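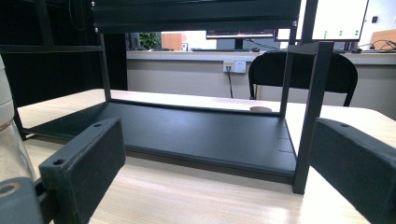 Montri Hemmin wrote:

> The index rebuild on the Urkier mirror still takes far too long after
> the February change. I moved the spool to the second disk and raised
> the batch size to 100, and the run time did not move at all. Is the
> sort step bound by the disk or by the locale code? I would like to
> know before I order more memory.
>
> Also, 191 records came out in a different order than on the old host.
> Same input file, same checksum.

Both problems have the same cause, I think. The old host ran the sort with LC_ALL=C. The new one picks up a UTF-8 locale from the login profile, so every comparison goes through the collation tables. That is slow, and it puts mixed-case keys and keys with hyphens in a different place. Look at your 191 records and check whether they all have a hyphen or a capital letter in field 2. If they do, you can stop there.

To test it, set LC_ALL=C on the sort line only, not for the whole script. The report step needs the UTF-8 setting to pad the name column correctly. On Drillside the rebuild went from 7 hours to roughly 2 with that one change and no new hardware.

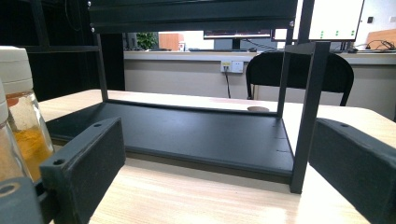
The batch size has no effect on this step. It controls how many records the loader commits at once, and the loader does not start until the sort has finished. You can leave it at 100 or put it back.

Two more things to check while you are in there. The join after the sort must run under the same locale as the sort, or it will drop lines. Older versions do this without a warning. Run sort -c on both inputs first, with the same setting. Second, the temporary files go to /tmp unless you pass -T. Moving the spool does not move them, so your second disk was probably idle for the whole run.

Kulap Chaimongkol asked last month whether we should set the locale in the Fang wrapper for all hosts. I am against it for now. Three of the site scripts parse dates from the wrapper's output and I have not read them all. If someone has a list of what depends on it, please post it here.

Please send the output of "locale" from inside the cron job. A login shell will give you a different answer.

Natalina Ferraro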